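Story Continuity Coordinator — Daytime Serial Drama
Jistbridge Television, Skerkholm production office
Reference 2634

Jistbridge is recruiting a Story Continuity Coordinator for its daytime serial, Vurnulholm. The position sits in the story department and reports to the script producer. It is a full-time, fixed-term contract of 2 years with an option to extend by mutual agreement.

Background

Vurnulholm is a half-hour serial that airs on weekdays. The scripts follow several families in a harbor town and the private hospital that employs half of them. Because episodes are plotted in long blocks and taped out of order, the department keeps a written record of what each character knows, when they learned it, and who told them. The record currently holds more than 3000 scene entries in a database called Duda. The coordinator maintains Duda and answers queries against it.

Duties

Read every outline, first draft, and shooting script, and log new story facts within one working day of receipt.

Flag contradictions to the script editor in writing. A flag must cite the episode and scene in which the earlier fact was established. Flags without a citation are returned.

Maintain the character files: births, marriages, annulments, aliases, medical history, criminal record, current address, and present whereabouts if the character is off screen. Characters presumed dead are kept on the active list until the script producer closes the file.

Prepare a knowledge chart for each story conference. The chart shows which characters are aware of each open secret as of the last taped episode, and as of the last aired episode. These are separate columns and are not to be merged.

Check scene breakdowns from the art department against the script, including room layouts for standing sets and for locations dressed as bedrooms, hotel rooms, and hospital rooms.

Write the short episode summaries released to listings publications. Summaries are limited to three sentences and may not disclose the outcome of the final scene.

Review cut episodes before delivery and note any dialogue removed in the edit that later scripts depend on.

The coordinator does not write scenes or pitch stories. Applicants looking for a staff writing position should wait for the separate call, which opens in November.

Requirements

At least 2 years of paid work in a script, story, or continuity department. Serial drama is preferred; work on a scripted series with a season order of any length will be considered.

Accurate typing and working knowledge of a relational database. Training in Duda is provided and takes 3 weeks.

Ability to read a shooting script at the rate of one per working day while keeping up with revisions. Revisions arrive on colored pages and sometimes after hours.

Clear written English. Most of the job is short memos to people with little time.

Familiarity with past seasons of Vurnulholm is useful but not required. Candidates who follow the show should be aware that story material is confidential and that posting about upcoming episodes, under any name, is grounds for termination.

Terms

Hours are 40 per week, with one late shift in each taping week. Overtime is paid in accordance with the contract. The position is based in Skerkholm. Reading days may be worked from home after the training period; conference days may not. Scripts taken off site must be watermarked copies issued by the department.

Relocation costs are not covered. The salary band is sent to shortlisted candidates ahead of the first interview.

How to apply

Send a resume and a one-page cover letter to the story department at the Skerkholm office, quoting reference 2634. Do not send spec scripts, story ideas, or fan fiction. Unsolicited story material is deleted unread — this is a legal requirement on our side and no exceptions are made.

Applications close on May 23, 2020. Shortlisted candidates will be asked to complete a timed exercise at home. It consists of two outlines and one finished script containing a number of planted errors. The task is to find the errors, rank them by how much they would cost to fix, and draft a flag for each. The exercise is marked without names attached.

Interviews are held by video with the script producer and a script editor. There is one round. Candidates who complete the exercise will receive their marked copy regardless of the result.

Questions about the duties may be sent to the same office. Questions about the plot will not be answered. 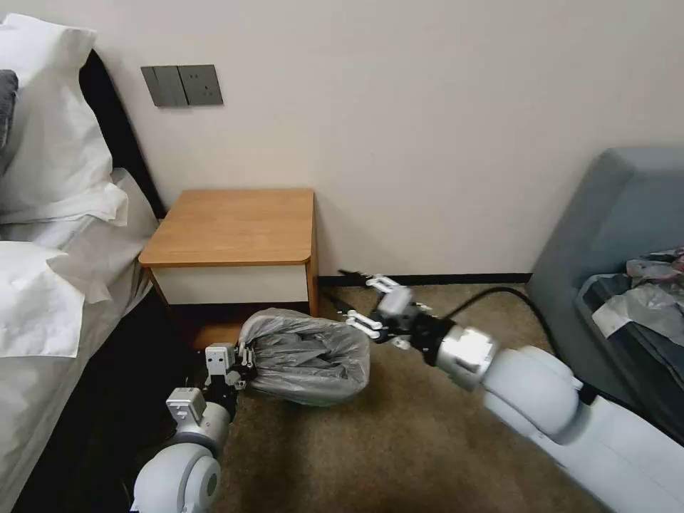 Bedroom corner with nightstand and white bed linens.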